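Notebook – Pelton handling rules, bottle task
26/05/2022

Working through the draft practice sheet for recording two-handed household tasks. Scope today: pump bottle at the sink. Purpose of the sheet is that anyone at Hevgate or at the Esfahani site can label the same clip and land on the same segment boundaries. At present they don't. The January set came back with three different conventions for when a grasp begins, and Mumorell (the arm controller) inherits whatever we give it.

Rules as they stand:

1. Grasp starts at first contact that is kept. A brush of the fingers doesn't count.
2. Both hands get their own track. No "both hands" label, even when the two are on the same part.
3. Pump head and body are one object until the collar is off the neck. After that they are two objects with two IDs, and the body keeps the original ID.
4. Mirror contents are never labeled. If the annotator can't tell real from reflected, mark the segment unclear and move on.

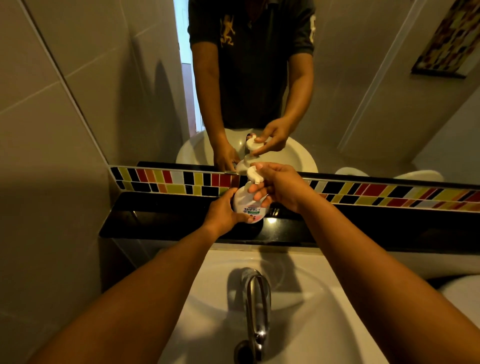

Rule 3 is the one I keep rewriting. The earlier wording was "when the cap begins to turn," which can't be judged on a white collar against a white bottle. Collar off the neck is visible to anyone. It costs us the unscrewing phase as a separate state, so I've added an optional tag, TURN, to sit inside the parent grasp. Optional tags are not to be used for scoring.

Rule 4 needs a mask. Without one the hand detector finds four hands and picks whichever pair it likes. Mask is drawn by hand per camera position and stored beside the clip, never burned in. Check that it doesn't clip the fingertips when the bottle is held high over the ledge.

Limits for the controller side, copied here so they are in one place: clips are cut to 400 frames maximum, and nothing shorter than 15 frames is kept as a segment. Shorter ones get merged into the one before.

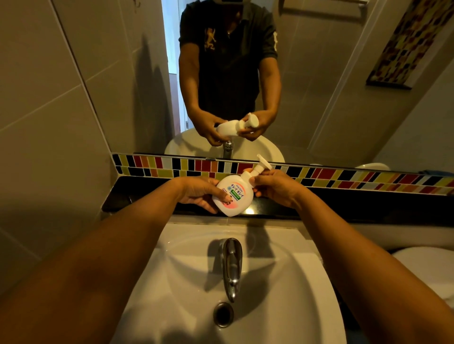

Page last modified by M. Hashemi, rev. 84

Open items on grip naming. The sheet has "wrap," "cradle" and "pinch." Cradle means supported from below with the fingers around the body. Wrap means closed around the neck or a cylinder. People use them interchangeably and I don't think a longer definition will fix it – a reference card with one still per grip would do more.

Handedness: always the operator's left and right, never the picture's. This was already in the old sheet but buried in an appendix. Moved to the top.

Privacy check goes before labeling, not after. Faces in mirrors are the usual failure. Reviewer scrubs the full clip, signs the log, and only then is it released to the queue. Crop or blur is decided per clip; either is acceptable, but write down which. Clothing with names or numbers gets flagged for a second look.

Object text: transcribe the label as printed, in the original script, and leave the field blank if any character is in doubt. No translating, no guessing the product from its shape.

Ticket 523 (state change on reattach) is still open. Proposal is that the two IDs collapse back to one when the collar is seated and one hand has let go. I would accept seated alone if the labelers find the release too hard to see.

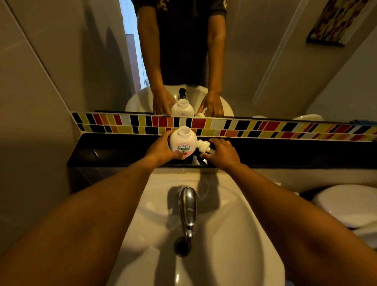

Mojtaba Ghorbani: I would not collapse on seated alone. A pump can look seated and lift straight off again, and then the arm learns to pick the bottle up by a head that isn't attached. Keep both conditions. If release can't be seen, leave the two IDs open to the end of the clip and let the merge happen in review. Also rule 1 needs a minimum duration or "kept" means nothing.

Agreed on the first point, both conditions stay. For rule 1, I'll use the same 15 frames as the segment floor so there is one number to remember. Sheet to be reissued with that change; 523 stays open until someone has relabeled the January clips against it.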